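Cuaderno de higrometría. Proyecto Jomlow
Octubre, entrada de la tarde

Sigo con la comparación de los higrómetros capacitivos frente a sales saturadas. Hoy tocaba cloruro sódico y dejar preparado el cloruro de magnesio. El cloruro de litio queda aplazado hasta que llegue frasco nuevo; el que tenemos ha cogido agua y no me fío de la concentración.

Preparación de la pasta: 200 g de sal en el vaso grande, agua destilada en porciones pequeñas, removiendo con varilla de vidrio, hasta que queda una papilla densa con algo de líquido libre encima. La vez anterior me pasé de agua y al día siguiente no quedaba sólido visible en una de las cubetas, con lo que esa serie no vale. Está tachada en la hoja.

Los cuatro sensores son del mismo lote Stonham. El número tres lee alto desde el principio y conserva la diferencia en todos los puntos, así que lo trato como desplazamiento de cero y lo dejo dentro de la serie con su corrección aparte.

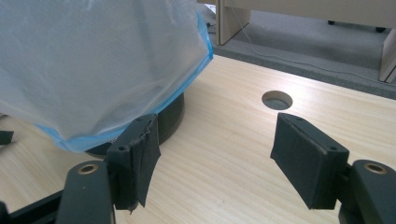 La cámara Riltholm estaba a 20 °C desde primera hora. Metí la cubeta, cerré y arranqué el ventilador interno a velocidad mínima. A velocidad media el equilibrio llega antes, pero el motor calienta el aire y se crea un gradiente entre la bandeja inferior y la tapa que después hay que descontar. Prefiero esperar.

Tiempos: el criterio escrito en el procedimiento pide 40 minutos de lectura estable. Con el ventilador al mínimo la deriva siguió siendo apreciable pasado ese plazo, en los cuatro sensores y en el mismo sentido. Apunta a la cámara, probablemente a la junta de la tapa, que está aplastada en la esquina de la bisagra. La limpié con alcohol y la volteé. En la segunda pasada la deriva bajó a menos de la mitad, aunque no desapareció.

Registro cada 300 segundos. Hay dos huecos en el fichero de la mañana por haber movido el cable del registrador; no los he interpolado. En la hoja de cálculo aparecen como celdas vacías y así deben quedar, porque la macro antigua las convertía en cero y arrastraba la media.

Observaciones sobre histéresis: al pasar de húmedo a seco el sensor dos tarda más que los demás en volver. En la rampa ascendente no se distingue del resto. Habría que repetir con un escalón más corto antes de atribuirlo al polímero, ya que es el que lleva el filtro sinterizado más viejo. Cambiar los filtros entre el dos y el cuatro y ver si el retraso se va con el filtro es una prueba barata.

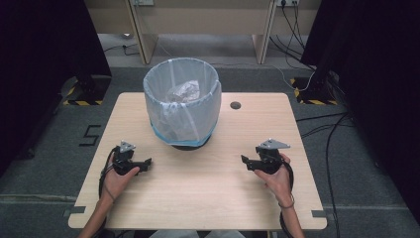
En la revisión de la hoja me objetan que intercambiar filtros a mitad de serie invalida la comparación con los datos de la semana pasada, y que sería mejor cerrar primero los tres puntos con la configuración original y hacer el cambio después, como ensayo separado. Piden también que la temperatura de la bandeja se anote junto a cada lectura, sin promediar.

Acepto lo primero. Los filtros se quedan donde están hasta terminar el magnesio. Lo segundo obliga a añadir una columna a la plantilla; hecho, copia guardada en la carpeta común con sufijo nuevo. La plantilla anterior no debe usarse para Jomlow.

Comparación con el patrón de punto de rocío: el espejo tardó en estabilizarse y tuve que limpiarlo dos veces. Con el espejo limpio, la discrepancia con la sal entra dentro de la incertidumbre combinada. La bomba de muestreo lleva más de 200 horas desde el último cambio de membrana y hace ruido al arrancar. Pedir membrana.

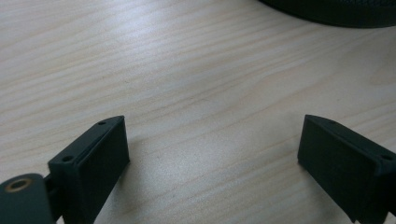 Tablero de madera clara, veta en diagonal.

Pendiente:
- Cloruro de magnesio: la pasta está hecha y tapada, falta etiquetar la cubeta con el lote.
- Junta de la tapa. Preguntar a Riltholm si se vende suelta o solo con el marco.
- Recalcular la corrección del sensor tres usando solo los tramos estables.
- Devolver a la sala Ritchie el termómetro de referencia. Su certificado está en la carpeta verde, detrás del de las pesas.
- Ensayo de filtros dos/cuatro, después del último punto.

Última lectura a las 18:40. Cámara en marcha durante la noche, ventilador al mínimo, tapa cerrada. No abrir.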